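Home | Courses | Student Work | Archive | Contact

Watering by Weight: A Small Study of Indoor Plants in the Study Rooms

Project report by Ilaria Gentile
Supervised work, second semester

1. Why I chose this subject

In our building there are many plants in pots, and every winter some of them die. When I asked in the department why this happens, most people answered that the plants are not watered enough. I had a doubt about this answer. At home my grandmother lost more plants from too much water than from too little, and I wanted to see if the same was true here.

The question of my project is simple: can a person who is not a gardener decide when to water a plant only by weighing the pot?

2. Method

I used 10 plants of the same species, a dragon tree with narrow leaves, bought from the Mancuso garden shop. All of them were in plastic pots with holes, and they were placed in two rooms on the north side. The soil was the ordinary Mellex mix for indoor plants. For weighing I used a Tisteck kitchen scale, which can carry more than 2000 grams.

Five plants were watered by calendar, one time each week, with the same quantity of water. The other five were weighed every morning before the first lesson, and they received water only when the pot had lost 15 percent of its weight after full watering. I wrote all the values by hand in a notebook and copied them later in a table. In total I have 146 weighings. A few mornings are missing in February, when I was ill.

3. Results

The plants in the weighing group needed water less often than I expected. In the darker room one pot stayed above the limit for almost three weeks. In the calendar group the soil in the same room was always wet when I touched it with the finger, and two plants began to have yellow leaves at the bottom. One of these also had soft roots when I took it out of the pot at the end.

In the brighter room the difference between the two groups was small. The calendar plants there looked healthy, and I could not separate them from the others by eye.

One result I can not explain well. A plant of the weighing group lost its lower leaves although its weight was always inside the limits. It stood near the door, so maybe the cold air is the reason, but I did not measure the temperature.

4. Problems

The number of plants is too small for statistics, and my teacher at Darkimmont told me this already in the beginning. Also the limit of 15 percent is my own choice, after reading advice for different species. A big pot with dry soil and a small pot with wet soil can not be compared directly, so each pot must have its own starting weight written on it. I forgot to do this for one pot and had to start it again.

Weighing is also not practical for a tall plant in a heavy container. For these cases I would try a wooden stick left in the soil, but I did not test it.

5. What I would do next

I would like to repeat the work in summer, with the same rooms and a thermometer near the door.

Related reports
- Light levels in north-facing classrooms
- Tap water and rain water for seedlings
- Mold on window frames: a winter survey

Contact the editors | Copyright Darkimmont Student Work | Back to top

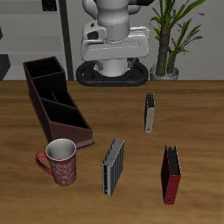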